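Top-loading washing machine

From the Bastside Household Reference, an open encyclopedia of domestic equipment and practice
Last revised 2024-06-08

A top-loading washing machine, or top loader, is a domestic laundry appliance in which clothing is placed into a vertical-axis drum through a lid in the upper surface of the cabinet. It is distinguished from the front-loading machine, whose drum turns on a horizontal axis behind a sealed door. Top loaders are common in detached houses, in shared laundries and in homes where washing is done in a tiled utility area with a floor drain.

Contents
1 Design
2 Placement and protective covering
3 Sorting and staging of laundry
4 Loading
5 Care of the cabinet and lid
6 See also

Design

The outer cabinet is usually painted or coated steel, with a plastic top surround and a hinged lid. Inside, a perforated basket sits within a watertight tub. Movement of the wash is produced either by a central agitator, a finned column rising through the basket, or by a low rotating plate known as an impeller. Impeller machines leave more of the basket free for bulky articles such as doonas, while agitator machines are generally considered more vigorous with heavily soiled work clothes.

Water enters through one or two hoses at the rear and leaves through a drain hose, which may discharge into a laundry tub, a standpipe or a floor waste. Semi-automatic models, often called twin tubs, have a separate spin compartment and require the user to move the load by hand between washing and spinning. 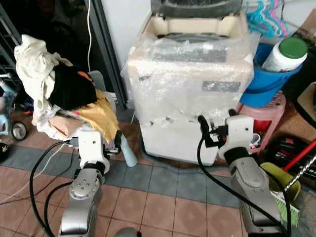 Placement and protective covering

A top loader requires clear space above it for the lid to swing fully upward, and for this reason shelving is seldom fitted directly over the machine. Placement against a wall, with the feet adjusted until the cabinet is level, is the usual arrangement. New machines are delivered in a carton or in sheet wrapping, and some households leave the wrapping in place or add a covering of their own to guard the finish against splashes and scratches. Clear bubble wrap may enclose nearly the whole body while the lid is still able to stand open, and a label on the front panel remains behind the plastic. Manufacturers commonly advise that packing materials be removed before use, particularly any transit restraints and any material that could obstruct ventilation openings. Moisture trapped beneath plastic can also encourage rust along the lower edges of a steel cabinet.

Sorting and staging of laundry

Clothes awaiting the wash are often gathered on a stool, chair or bench beside the machine, which keeps them off a damp floor and reduces bending. Plastic stools are widely used for the purpose as they tolerate water and are easily moved. A basket set on the seat helps to contain small articles such as socks, although a large heap will overhang it.

Sorting is conventionally done by colour, by fabric and by degree of soiling. Whites and creams are washed apart from black and other dark garments, at least until the dark items have been laundered several times. Strong yellows, reds and oranges are treated with similar caution when new. Printed garments are turned inside out. A mixed heap, in which pale, dark and brightly coloured pieces lie over one another, is normally divided before any of it enters the drum. 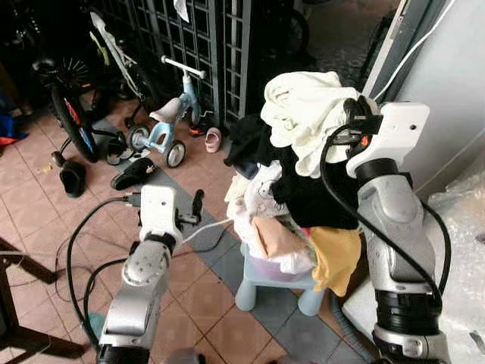 Loading

Garments are placed loosely and evenly around the basket. Packing the load tightly restricts circulation and may leave detergent residue in the folds. Pockets are emptied, zips closed and long ties knotted. Where the load is unbalanced, the basket may strike the tub during spinning, and many machines will halt until the contents have been redistributed.

Care of the cabinet and lid

The lid and rim are wiped with a soft damp cloth, and the lid is left raised for a time after washing so that the interior can dry. Lint filters, where fitted, are emptied regularly. Inlet hoses are inspected for bulging or cracking.

See also

Twin-tub washing machine
Laundry basket
Floor waste
Clothes horse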